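Rechercher un ticket, un projet, une personne
Recherche avancée

Projet Rikemby – Téléopération / Démonstrations
Objet : décalage de la pince en fin de descente pendant les démonstrations à distance
Statut : résolu, en attente de validation
Ouvert par : Vimala Reddy
Assigné à : Venkatesh Menon

Description initiale (V. Reddy)
Tâche enseignée en simulation : saisie d'un objet sur le plan de travail, puis dépose dans le bol métallique. Le bras suit correctement la manette pendant l'approche. Dès que l'opérateur ralentit pour descendre, la pince dérive latéralement et la prise échoue. Constaté sur 2 démonstrations de la série de 15. Les autres sont exploitables. Poste opérateur : Gatport, client de téléopération Grillik. Aucun message d'erreur côté client.

Commentaire (V. Menon)
Reproduit à vide, sans contact. La dérive n'apparaît que si l'opérateur relâche le bouton d'embrayage puis le reprend en cours de descente. Le mouvement de la manette effectué pendant le débrayage est appliqué au bras à la reprise. Merci de joindre une vue de la scène avec la pince ouverte, avant descente, pour vérifier le repère de référence.

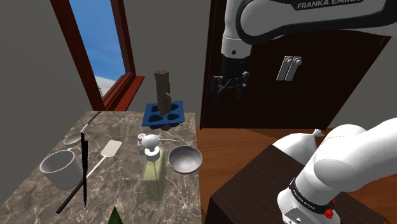 Fig. 1 – Scène simulée, bras Franka Emika, pince ouverte au-dessus du niveau du plan de travail. Bol métallique à droite du distributeur de savon.

Commentaire (V. Menon)
Vue reçue. Le chargement de la scène n'est pas en cause, les objets utiles à la tâche sont présents. Vérifications effectuées côté client :
– fréquence d'envoi des consignes : stable ;
– facteur d'échelle en translation : conforme au profil ;
– repère de la manette à la reprise : non réinitialisé.
Le troisième point explique le symptôme. Le client conserve la pose mémorisée au premier embrayage et calcule l'écart à partir de celle-ci.

Commentaire (Annapurna Pisharody)
Correctif appliqué sur la branche de test : la pose de référence est relue à chaque embrayage, et la première consigne est forcée à un déplacement nul. Série refaite avec 3 reprises volontaires par descente. Pas de dérive mesurable. L'orientation du poignet est conservée à la reprise.

Commentaire (V. Reddy)
Confirmé à Gatport. Que fait-on des 2 enregistrements défectueux ? Le début des trajectoires est propre.

Commentaire (V. Menon)
À exclure en entier. Un découpage manuel laisserait des épisodes sans prise dans le jeu d'apprentissage. Les refaire avec le client corrigé, même profil opérateur, même disposition initiale.

Reste à faire
– Fusion du correctif après relecture par Ajith Arumugam.
– Ajout d'un test automatique de reprise d'embrayage.
– Mise à jour de la fiche opérateur : immobiliser la manette avant de réembrayer reste recommandé pour les postes non mis à jour.

Tickets liés
Grillik – perte du retour visuel après mise en veille du poste
Kamath – seuil de fermeture de la pince trop bas en démonstration manuelle
Rikemby – horodatage des consignes absent à l'export
Rikemby – guidage à la main : saut articulaire à l'activation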